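To: Tusum list
Subject: Re: [tusum] Folding task, finger pads and the January open day
Date: 8/12/21

Replies in between. I've trimmed the parts that were already settled.

> Has anyone worked out why the left arm keeps losing the cloth
> halfway through the drag? We ran it again at the last session
> and it let go more often than it held. The right arm was fine
> with the same code. I don't want to rewrite the grasp step if
> the problem is in the hardware.

Please don't rewrite the grasp step. I went through the logs from the last two sessions and the close command goes out at the right time in every run I opened. The motor current climbs the way it should, then drops off when the arm starts pulling back. To me that says the fingers are closing on the cloth and the cloth is sliding out.

My bet is the pads. They have been on since winter term and they have done a lot of closing on bare table when the height was set too low. We have a total of 1,478 logged grasps on that pair, and that leaves out everything we did by hand before the logging was fixed. I would change both pads on both arms at the same time, so that we aren't comparing new rubber with old.

> Do we have spare pads? I looked in the grey drawer and could
> only find the wide ones that came with the Fastik kit.

The wide ones don't fit. The screw holes line up but the pad hangs over the side of the finger and catches when it opens. There are 18 of the narrow ones in a zip bag in the second drawer down, under the heat shrink. If you use the last of a bag, please write it on the whiteboard. We ran out of M3 inserts in October that way.

When you fit them, clean the finger face first with the alcohol wipes and let it dry. Do the screws up by hand. One of the holes on the spare finger is already stripped from someone using the driver on it.

> The coach suggested moving the pinch point closer to the hem so
> there's more thickness to hold on to. Is that worth trying before
> Biritz?

Yes, worth trying, but after the pads. The Biritz rules only say the garment has to start flat or crumpled on the table and finish inside the taped rectangle. They don't say where you can hold it. If we go for the hem, the camera has to find the hem, and at the moment the edge finder mixes it up with creases whenever the light is coming in from the side. I'd like to see someone collect a few sessions with the blinds down and a few with them up before we decide.

White cloth is the worst case for this. The shading in the folds is faint and the varnish on the table throws back a lot of light. Someone suggested a dark mat a few weeks ago. I was against it because the tables at Biritz are bare wood too, according to the photos from their last event, and I'd sooner have it work on the surface we will be marked on. Happy to be outvoted.

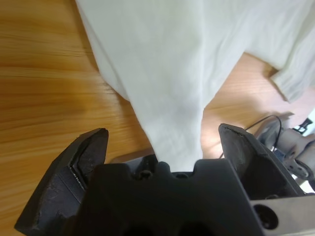

The other thing to watch on the pinch is how much cloth is bunched up before the arm starts to travel. With a narrow bunch the rest of the fabric follows along in a fairly straight line and the sleeves stay where they are. With a wide one the whole garment turns, and then the second arm reaches for a corner that isn't there any more. I've put a limit on the travel speed for the first part of the drag — it's in the settings file as drag_slow, and you can turn it off if it gets in your way. Leave a note in the log if you do.

> Also the second arm parks too close to the work area. Twice now
> we have had to stop because it looked like they'd touch.

Agreed. The park position was set for the smaller table. I've moved it back and lowered it in the new file, and I'd like somebody to step through it slowly with a hand on the stop button before we run it at speed. Check the cable as well. It needs enough slack to reach the far corner, but the loop shouldn't be able to get near the other arm's fingers. A bit of Velcro at the joint would probably do it.

> What are we showing at the open day in January?

I would keep it to one task. Last year we tried to show three and spent most of the afternoon restarting things. Flatten, fold once, stop. If it misses, the operator resets the cloth and runs it again, and visitors don't seem to mind that. The school has put us in the Catacutan room, with power along one wall only, so we need the long extension cords and the cable covers from the storage cage.

Younger kids will want to drive it. We can set up the two leader arms at the end table with some foam blocks, away from the folding demo. That needs two people at all times, one on each side. Please reply to the list if you can do a shift, and say morning or afternoon.

On money, the room is free and we have $98 left in the parts account until the new term. I'd like to keep that for a spare servo, so please ask here before ordering anything.

What's left for the next session, in the order I'd do it:

Change the pads on both arms and rerun the grip test, nine pulls each.
Step through the new park position.
Tie back the cable on the second arm.
Record with blinds up and blinds down.
Try the hem grasp if there's time left.

I can open the lab at the usual time but I have to leave early, so someone else with a key will need to lock up. The charger on the bench should be unplugged at the wall before you go. It was left on again last week.

The new settings file is in the shared folder under tusum_fold. Make a copy before you edit it.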